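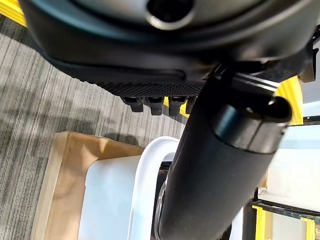

View from the wrist camera, with the gripper over the cardboard box and the white bin.

Visit to the Gandance picking hall, Tandstead
May 15, 2019

Our group came to Tandstead by the early train, and from the station it is a short walk to the hall. I had asked for this visit already in February, so I was glad that it could finally take place.

Gandance does not sell robots. The company collects examples, and other firms use them to train their picking software. The project we were shown is named Lungu. An operator sits at a desk with two handles and moves the arm with them, and everything is saved: the pictures from the wrist, the joint positions, the opening and closing of the fingers. One such recording is called an episode. The goal for each station is 400 episodes of one task before the objects are changed.

We were divided among 3 stations. At mine the task was to take small parcels out of a box and put them into a bin. On the operator's screen the gripper fills most of the upper part, very dark, with its four short black tabs pointing down, and what remains is gray carpet, the containers and some yellow framing. I had expected a better view of the goods. The operator told us that she also found it difficult in her first week, and that now she looks mostly at the shadow on the carpet to judge the height.

When we arrived, the counter for the station stood at 161. Failed attempts are kept too, but they get a separate label. I asked who decides what is a failure, for example if a parcel lands on the rim and then falls inside. This is written in a guide of many pages, and the operators do not always agree with it.

After lunch I was allowed to try. Closing the fingers is easy. Turning the wrist while going down is not, and I pushed the box a good distance before I got one parcel. My episode was deleted, which I can understand.

In the last hour we saw Stallell, the program for checking the recordings. A person watches them at double speed and marks the start and the end of each grasp. There were 271 recordings waiting in the list.

Visitors should bring a warm sweater, the hall is cold also in spring.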